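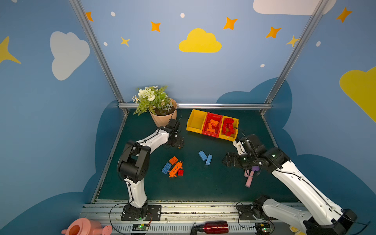

Section 6. Sorting and Tidying Tasks

The Wendell two-arm bench is supplied for trials of light household work, and this section covers the tidying of small loose items into open bins. Operators should understand at the outset that the bench does not yet replace a person at this work. A task of the kind set out on the table, with loose bricks in several colours and a row of red and yellow bins towards the back, is simple for a child and remains demanding for a machine. Bricks lying singly, such as the two light-blue ones near the centre, are the proper place to begin. Bricks gathered in a pile are harder, as the gripper may close on more than one at a time.

6.1 Before starting

1. Confirm that both arm bases are firmly fixed to the front rail.
2. Check that the cables at each wrist can follow the arm through its full reach.
3. Place the bins within reach of both arms. Do not place them against the corner posts.
4. Set out no more than 9 items for a first trial.
5. Select TIDY on the Indale control panel and choose the bin for each colour.

Caution: Keep hands, hair and loose clothing outside the enclosure whenever the arms are powered. The stop button must be within reach of the operator at all times.

6.2 Running a trial

1. Press START. The arms will move to the ready position.
2. Allow the bench to make up to 3 attempts at each item. Do not reposition an item between attempts.
3. If the third attempt fails, press HOLD, wait for both arms to come to rest, and remove the item by hand.
4. Record the result on the trial sheet. An item dropped beside a bin is to be entered as a failure.
5. Press END before opening the side panel.

Note: Message 101 means that the two arms have been sent to the same spot. Clear the message, move the item towards one side of the table and repeat the step.

6.3 What may be expected

Single hard items with flat sides are suitable for unattended sorting once a full set of trials has been passed. Soft items, piled items and anything holding liquid require an operator to be present. Folding cloth and wiping surfaces are not supported in this release.

Results obtained on the bench should not be taken as a guide to work in an ordinary kitchen or on a packing line, where lighting and layout change from hour to hour. Sites using the Kocabaş gripper should read the Flillach fitting sheet before altering the grip force.

Issued 31 January 2026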